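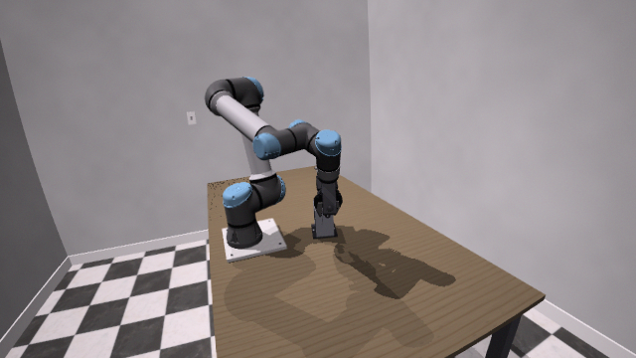

Narnach gets a home release at last

April 10, 2018

Good news for everyone who missed Narnach when it blew through theatres in February (and going by the crowd at my screening, that's most of you). Staniforth Home Video has put it up for digital rental and purchase as of this morning, and the disc is coming in two weeks.

I caught it on a miserable wet night with a bag of stale popcorn and had a great time. It's a slow-burn thriller set in a mining town called Gimau, where the only road out washes away and the power company keeps sending people the wrong bills. Sounds dull on paper, I know! But the middle stretch, where the whole town ends up sleeping in the curling rink, had me gripping the armrest, and the colours in the night scenes are gorgeous. I do worry they'll go to mush on a small TV, so turn the lights off if you can.

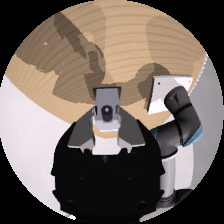 Gripper holding a grey block over a wooden tabletop.

The digital version is the theatrical cut, same as what I saw. The disc gets that plus a longer one with 18 extra minutes, and I'm of two minds about it. The ending felt rushed to me, so if some of that footage lands in the last act I'll be thrilled. If it's more of the brother-in-law subplot, I'll be making a sandwich.

There's a decent pile of extras as well: 8 deleted scenes, a commentary track, and a making-of about building the flooded road on a soundstage. The commentary is the one I'm keen on. The sound mix in this film is strange and lovely, all dripping pipes and far-off trucks, and I'd like to hear somebody talk about how they got it.

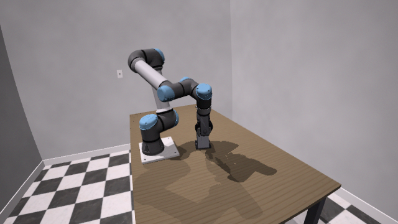 Blue and grey robot arm on a long wooden table.

One gripe. The disc cover is awful. The theatrical poster had that beautiful painted ridge with the tiny headlights coming down it, and now we've got floating heads on an orange background like every other thriller on the shelf. I asked at my local shop whether there'd be an alternate sleeve and got a shrug.

If you'd still like to see it big, the Sinex is bringing it back for a late show at the end of the month, on the smaller screen upstairs. Tickets are at the box office only, and bring a sweater, they've never sorted out the heating up there. I'll be in my usual spot near the back, probably with the same popcorn.

The longer cut isn't part of that booking, I checked. It's on the disc and that's it for now.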